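The Apple That Keeps Too Well

Every November the growers' magazines announce a better apple. Last year it was Lirico, which is said to stay crisp for 10 months in cold storage. Nobody selling it had much to say about flavor.

Halvard Wikström, who has 300 old trees and sells from his porch, bought 2 bags and finished neither. "Crisp, sure," he told me. "So is celery."

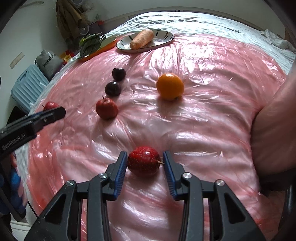

Small, red and speckled: looks still sell an apple.

The tasting panels don't settle much. Embla Åberg ran one for a grocery chain and says the samples came straight from the fridge, where most apples taste alike. Shoppers picked the reddest -- as they usually do.

I asked the marketing office for its storage trials. They sent a brochure.

Wikström's own apples go soft by New Year. He makes sauce.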